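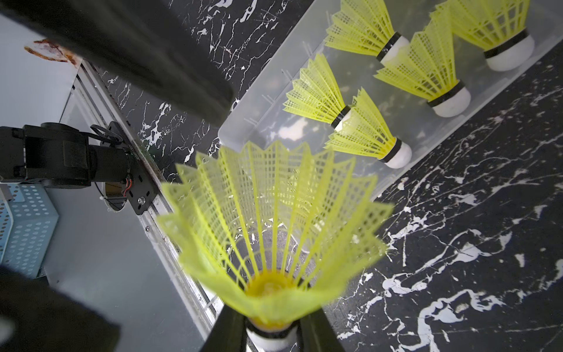
The Level at Eltau

December
By Azadeh Khosravi

Print this story | E-mail to a friend
14 comments | 37 shares

The gauge at Eltau read 366 centimeters at six in the morning. Zawadi Obura wrote the figure in the log, initialed it, and rang the pump house.

"Three sixty-six," she said.

"Noted," said Bijan Asadi. "I have 451 at the upper gate."

She checked the table. With 451 at the upper gate, the lower gauge should have shown at least 400. Either water was leaving the channel between the two stations or one of the instruments was wrong. The float at Eltau had been serviced in the fall. The one at the upper gate had been serviced by Ese Garba, who had retired since and did not answer letters.

Zawadi took the hand rod and walked upstream on the east bank. The channel ran straight for 900 meters, then bent toward the old Fernico works. Frost held the path firm. She measured at each marker post and wrote the depth on a card.

At the bend the depth dropped by a hand's width. On the far side a square opening had been cut in the lining, fitted with a steel frame and a sliding plate. The welds were even. The plate stood half open, and water passed through it into the fields.

She knew the welds. Garba had always finished a seam with a short return pass – it was in the manual, in a paragraph he had written himself.

She stood there for some time. Beyond the opening there were rows of winter beans, in good order, and a house with a light on.

At seven she rang the pump house again.

"Seepage at the bend," she said. "Within tolerance."

"The table says otherwise."

"Then correct the table," said Zawadi, and wrote down the time.

E-mail this page | Print | Comments (14)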